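Folding Shirts on the Bed

September 2023

I have been folding laundry the same way since college, and the results have never been good. Shirts come out of my drawer with a crease across the chest and one sleeve shorter than the other. Last month Rakiya Adeleke stayed with us for 2 nights and refolded most of my drawer while we talked. I asked her to show me what she was doing.

The main difference is that she works on a big flat surface. I used to fold against my chest, standing up, and drop the shirt on a chair. She uses the bed. The sheet needs to be on and more or less pulled straight, but it does not have to be made up properly.

Her method for a short-sleeved shirt goes like this. Lay it face down with the collar away from you. Smooth it from the middle out to the sides with flat hands. Bring one side in to the middle of the back, sleeve and all, then turn the sleeve back so it lies along the fold. Do the same on the other side. Now you have a long strip. Fold the hem up about a third of the way, then fold again to the collar and turn it over.

The smoothing is the part I kept skipping. If you fold a wrinkled shirt, you get a neat rectangle of wrinkles. Cotton is the worst for this. I give each shirt a shake first -- two good snaps, held at the shoulders -- and that takes out a lot of it.

I also stopped leaving things in the basket overnight. A load that sits until morning takes me twice as long, and I end up ironing shirts that would have been fine.

A blue shirt like this one, spread out with wrinkles all through it and one side rolled up on itself, still needs the edge unrolled and a good smoothing before the first fold.

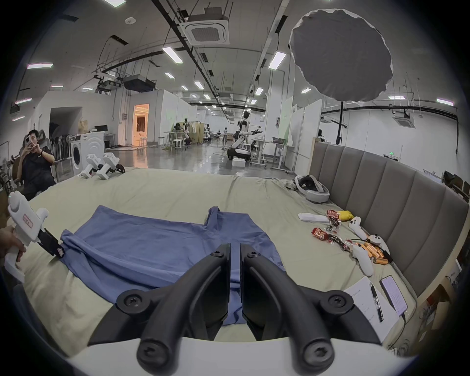

Where They Go

I stand the folded shirts on edge in the drawer, in one row. Mine holds six across before it gets tight. Damilola Ogundipe told me to put the heavier ones at the back, and I tried it, but I prefer them by color.

Pants are next. I still hang those, mostly on the cheap Nakdale hangers that came with the apartment, and they slide off if you look at them wrong. If anyone has a way of folding jeans that does not leave a line across the knee, please leave it in the comments.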